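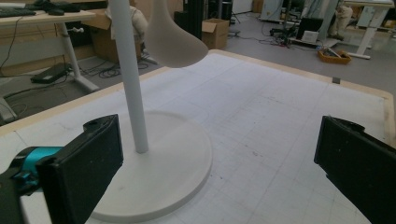 White floor lamp on the gridded table, hand-held gripper open in front of it.

Equipment Buying FAQ -- hand-held grippers, tables and arms

Last updated 12th September. Covers the questions we get most from groups putting together a first budget. Prices in US dollars, before tax.

Do I need to buy an arm right away?
No. Most groups start with hand-held grippers and a table, collect for a while, then pick the arm. The arm is the biggest line on the sheet and the one people most often get wrong. If your money has to be spent this fiscal year, talk to us before you order.

What does a hand-held gripper cost?
The Olto hand-held is 700 each. That's the gripper body, two finger pads and the camera mount. Camera is separate. So is the carry case.

How many should I order?
Two if one person is collecting at a time. One in use, one ready. For two people at once, three. Don't split the order to save on this year's budget, shipping gets charged again.

Are finger pads included in the warranty?
No, they're a wear item. 39 a pair. Put a few pairs in the first order and a line for more in next year's budget. Check the edges and the mounting holes when you unpack, we swap bad ones free inside 30 days of delivery.

Which arm goes with the Olto?
The Panine is the one we quote most. The Godoy has more reach and a bigger footprint, and needs a heavier stand. Both take the same finger pads as the hand-held, so what you collect by hand carries over better. Arm prices are on request -- they change with the controller and the stand, and we'd rather quote you once than post a number that's stale.

What table should I get?
Bigger than you think. Tall objects are where people run out of room. A floor lamp will fit on a large table just fine but you still need space around the base for the gripper to come in from the side, fingers wide open. If lamps, coat stands or anything like that is on your object list, tell us and we'll quote the large top.

Is the printed grid worth it?
Yes if you put objects back in set spots between takes. Otherwise plain is OK. Light tops show scuffs and smudges pretty fast, mostly cosmetic. Replacement top sheets are sold seperately.

What will the objects cost?
Less than the hardware, more than people put down. Household stuff, bought at normal stores. Budget for duplicates of anything with a shade, a lid or a hinge. Put it on its own line or finance will ask.

What do people forget?
Power strips. Cable covers for the floor. Storage for objects not in use -- boxes work but shelves are faster. A desk close to the table for the keyboard and mouse. Spare memory cards. Somebodys time to label things.

How much for a whole starter setup?
The Trolasier starter bundle is 4000. Includes two Olto hand-helds, one large table with gridded top, five pairs of finger pads and setup help by phone. No arm, no computer.

Can I rent first?
Hand-helds yes, by the month. Tables no. Arms only the Panine, and only when we have one back in stock. If you buy within the rental period the first month comes off the price.

Lead times?
Hand-helds ship in a week. Tables take longer, they go by freight and you need a loading dock or someone to sign at the door. Arms: ask. Next block of Godoy deliveries is June, so order early if that's the one you want.

Do you take purchase orders?
Yes, from schools and companies. Send the PO with the quote number on it. No quote number, it sits. Card payment for anything under the bundle price.

How long is a quote good for?
60 days. After that we re-issue, same form.

Question not on here? Use the contact form and put "budget" in the subject line.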